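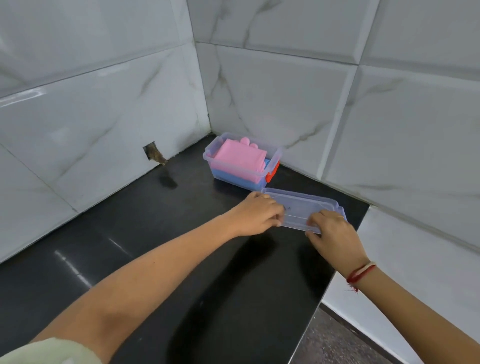 How to Stock a Random Encounter Table for a Small Region

These steps work for any old-school fantasy game that rolls on a d10 or 2d6. I wrote them up while getting the Mostville hexes ready for my July game.

Step 1. Pick the region and keep it small. Mine is 7 hexes, from the village of Mostville up to the Orkano ruins.

Step 2. List who lives there before you open a monster book. I had bandits, a toll keeper, two goblin clans who hate each other, and a river spirit called Duka.

Step 3. Put the common results in the middle of a 2d6 table. A 7 comes up most, so that slot goes to whoever the party should meet often. Save 2 and 12 for the dangerous ones.

Step 4. Give each entry something to do. "Goblins" is hard to run cold. "Goblins dragging a stolen bell" is easy.

Step 5. Add treasure last. The bandit camp holds 441 silver pieces. Duka's hoard is 775, but it is under water.

Step 6. Roll nine test encounters and write down the results. If one comes up dull, rewrite the entry.

When the party kills or befriends something, cross it off and write in a replacement between sessions. I keep the spares on the back of the same sheet.

Posted May 24, 2020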